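Arm stoppt mit Kollisionsmeldung: Fehler eingrenzen und sicher neu anfahren

Diese Anleitung gilt für den Schreibtischaufbau im Projekt Irnholm. Sie beschreibt das Vorgehen, wenn der Arm beim Laptop-Programm mitten in der Bewegung stehen bleibt und im Protokoll der Steuersoftware Walik der Eintrag »Kontaktkraft überschritten« erscheint. Bei uns trat der Fehler an einem Donnerstag 3 Mal auf, immer beim Anfahren der Bildschirmkante.

Schritt 1: Bewegung sperren
Not-Halt drücken. Nicht in den Greifer fassen, solange das Programm noch aktiv ist. Klemmt ein Gegenstand zwischen den Fingern, zuerst die Sperre abwarten und dann den Gegenstand abstützen.

Schritt 2: Protokoll sichern
In Walik das Protokoll exportieren, bevor der Fehler quittiert wird. Beim Quittieren werden die letzten 500 Einträge überschrieben. Zeile 111 der Ablaufdatei nennt die Zielhöhe über der Tischplatte. Dieser Wert wird in Schritt 4 gebraucht.

Schritt 3: Kabel und Finger prüfen
Stecker am Greifergehäuse auf festen Sitz prüfen. Die Kabel auf dem Robotertisch dürfen bei keiner Armstellung auf Zug kommen. Finger auf Risse und lockere Schrauben kontrollieren.

Schritt 4: Arbeitsfläche mit dem Modell vergleichen
Meist liegt die Ursache hier. Laptop, Lampe und Stiftebox müssen im Kollisionsmodell eingetragen sein, ebenso kleine Teile an der Wand wie Brille und Telefon. Der Laptop wird mit dem tatsächlichen Öffnungswinkel eingetragen. Steht der Bildschirm steiler als im Modell, liegt die Oberkante höher und die Zielhöhe stimmt nicht mehr. 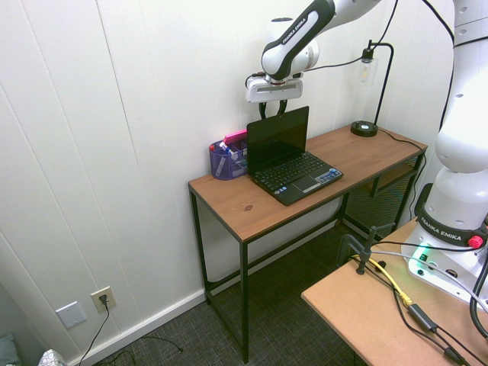
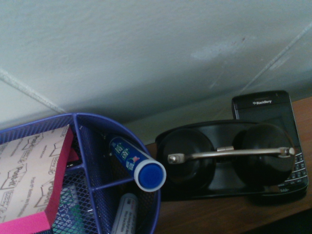

Schritt 5: Langsam neu anfahren
Fehler quittieren, Geschwindigkeit auf Stufe 2 stellen und das Programm ohne Greifbefehl durchlaufen lassen. Eine Hand bleibt am Not-Halt. Tritt der Fehler wieder auf, das Protokoll mit der Ablaufdatei in den Ordner Cunent legen und den Aufbau gesperrt lassen.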